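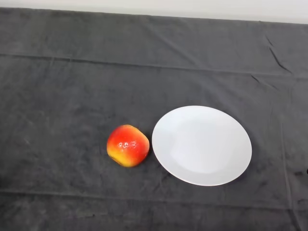

Home advantage and first-leg results in two-legged cup ties

Student project report, Sports Analytics module
Author: Dennis Garside
Supervisor: Lorraine Whitlock

1. Background

In a two-legged soccer tie the teams meet twice, once at each ground, and the total score decides who goes through. Coaches and commentators often say that it is better to play the second leg at home. This project tests that claim on amateur and semi-professional cup ties from the Furnival regional competition. It also looks at how much a first-leg lead is worth, depending on where it was won.

2. Data

Match records were taken from the Furnival results archive, which holds 3,651 matches across league and cup play. Only two-legged ties with both scores recorded were kept. This left 169 ties, or 338 matches. Ties settled by forfeit were removed before this count. Fourteen ties had conflicting scores in the archive and in the club yearbooks. In these cases the yearbook score was used, as the archive entries had been typed in later from handwritten sheets.

The seeding rule is a known problem. In the later rounds the higher-seeded team plays the second leg at home, so any raw advantage for second-leg hosts is mixed with team strength. In the early rounds the order of the legs is drawn at random.

3. Method

Each team was given a strength rating based on its league results in the twelve months before the tie. The rating is a simple Elo type with a fixed update factor. A logistic regression was then fitted with progress to the next round as the outcome. The inputs were rating difference, second-leg host (yes or no) and round type (drawn or seeded).

A second model used the first-leg goal difference as an extra input. Confidence intervals were found by resampling whole ties 500 times. Single matches were not resampled, as the two legs of a tie are not independent.

All code was written in Python. The first version used the away goals rule to label winners in every season. Stornum's exit to Gelladeck in a semifinal was labeled the wrong way round as a result, and the labels were rebuilt in May with the correct rule for each season.

4. Results

Without the rating input, second-leg hosts progressed more often than first-leg hosts. With the rating input, the effect became smaller and its interval included zero. In the drawn rounds alone no clear effect was found.

First-leg goal difference was the strongest single predictor. A two-goal lead was hard to overturn whether it was won at home or away. One-goal leads behaved differently: those won away held up better than those won at home, which is expected, given that the away winner still has its home match to play.

Flavport is an outlier. The club lost the first leg in most of its ties and still progressed in more than half of them. Removing Flavport from the data did not change the sign of any coefficient.

5. Limitations

The sample is small for the number of inputs. Red cards, injuries and travel distance were not recorded in a usable form. Extra time was always played at the second-leg venue, but the archive does not separate goals scored in extra time from those scored in normal time, so its effect could not be measured on its own.

6. Further work

Lineup data would allow the ratings to be adjusted for missing players. Stornum and Gelladeck both keep paper team sheets that could be entered by hand.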